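Workshop tips > Benches & storage > Robot builds

Type to search... Go

Notes from the gripper build, mostly for Nuwan but anyone on the shared bench can use them. Written in a hurry, sorry.

Cables first. Loop each gripper cable past the wrist and leave slack – enough to cross your arms without it pulling. We lost 2 connectors in July from tugging. Tape to the sleeve if you must, never to the bench edge.

Grid mat. Square it to the table before you start and mark your start spots in pencil, light as you can. Comes off with a soft rubber. Biro doesn't, ask Thilini.

Marker plates. Check the screws every session. A plate that's slipped even a bit and the tracking drifts, then you've wasted a whole afternoon. Wipe with a dry cloth, no spray cleaner on teh black squares.

Towels are harder than they look. Fleece grabs the jaws, thin cotton slides out. Start with fleece. Pinch a good fold, not one layer, and lift before you pull. Shake it out between goes or the old creases do the folding for you. After some 14 goes it goes limp and wants a wash – no softener.

Power supplies. Write the voltage on tape and stick it on the lid. Turn it down to zero before swapping anything over. The Plosell lead fits the Fenix socket and it shouldn't, so red tape on that one.

Frame bolts. Nip up by hand, square the corners, then tighten properly. 3 of ours had worked loose within a week.

Long sleeves with a snug cuff. Baggy ones catch in the jaws.

Still to do: shorter cables for the left side, and a hook for the spare leads. If anyone has a spare Rashidi clamp leave it on the shelf with my name on.

7 comments
14 shares

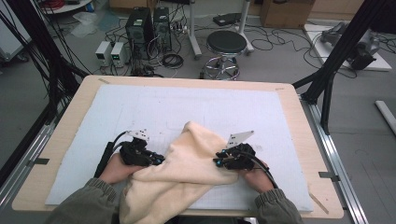 Fleece towel on the grid mat, one gripper in each hand.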